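Stivenden Temples and Shrines: a visitor data set

Version of 2020-05-13, kept by Gerrit Jansen

What it is

A plain table of 74 temples, shrines and prayer halls in and near Stivenden, made for people who like to visit such places and want to know how to get there and when the doors open. I began it after a wonderful week of wandering through the old quarter, and it has grown far beyond the one page I had in mind!

What's in it

temples.csv has one row per site: name, district, nearest bus stop, walking distance in metres, opening hours, entry fee, and whether shoes come off at the gate or at the inner door (it varies more than you would think).
festivals.csv lists 29 yearly festivals, matched to the sites by the id column.
stays.csv covers 16 guest houses and pilgrim hostels within walking distance of a site.

Where it comes from

Most opening hours were copied from the boards at the gates. The Clerside rows come from the Ghauri walking guide, which is a lovely little book and well worth hunting down. Distances were measured on foot, by the route you would really take, so the hill temple at Lirnia looks further away than it does on a map. Do climb up to it if you can, the carved porch is glorious in the early morning.

Known gaps

Six sites have no hours at all. Fees were last checked in March. Spellings follow the local signs, and where a place has two names the second is in alt_name.

Using it

Load the files as UTF-8, with commas between fields. Empty cells mean unknown, and a fee of 0 means free. You may copy, change and share everything as long as you name the source. Corrections are very welcome, especially for the smaller shrines!

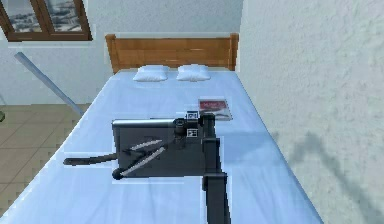

Bed with two pillows and a magazine (computer render)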